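Print this page | E-mail to a friend

Which pressing of the Nirow album has the long version of "Castillo"?

Bogdan Piątek

Trying to sort this out before I spend money. Heard Nirow's second album, Cutalbridge, at a friend's place on vinyl and the track "Castillo" went on forever, big organ part in the middle, then the drums drop out and it's just her voice and tape hiss. Loved it. Got home, streamed it, and the whole middle is gone. Organ fades in and then bam, last chorus. Feels like a differnt song.

Friend moved in July and his records are in storage so can't check the sleeve. I remember a cream label, not the blue one. No idea if that matters.

So is there a long version on a certain pressing? Or am I remembering a bonus track or something? Also is it worth hunting down, or is the CD the same thing for less. Not a collector, just want to hear the song right.

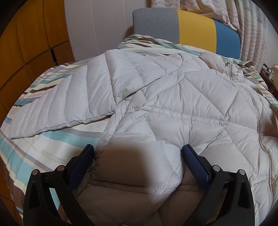 Budget is not huge. Saw one listed at 131 dollars and the seller won't answer messages about which label it has. Don't want to end up with the short one twice.

Tuấn Hoàng

Cream label is the one. First pressing, on Urel, 550 copies. Blue label is the repress, they did 4000 of those after the single got some radio play and used the edited master for the whole run. Streaming is from that master too. Long "Castillo" is about two minutes longer.

How to tell without the seller being helpful: look at the back cover. First pressing lists "Castillo" as the last song on side one. Repress moved it to side 2, track 1, and squeezed the instrumental in where it used to be. So any photo of the back will do it. If they only show the front, ask for the back or skip it.

CD is the short edit, sorry. Same running order as the blue label.

Worth it? For me yes. The rest of the album isn't that different, maybe a bit more low end on the cream one, but the edit really kills that song. The hiss part is the best thing she's done imo. The vocal on the short one comes in so quick you don't get the chill off it. 131 is fair if the vinyl is clean, side one is quiet in spots and you'll hear every tick.

oldtapehead

I have the blue one and it sounds fine?? The long version drags. Organ solo is like somebody leaning on the keys. Third album is better anyway, get that.

Bogdan Piątek

Thanks Tuấn, back cover trick is exactly what I needed. Found a picture further down the listing, "Castillo" is on side one. Going to make an offer tonite. And I like the organ, sorry oldtapehead.

Related threads
Nirow live set, full track list?
Urel singles, which ones came with a lyric sheet
Side one skips on last track, cartridge or record?
Bands that sound like early Nirow
Cleaning old vinyl without a machine

Contact us | Copyright and terms | Back to top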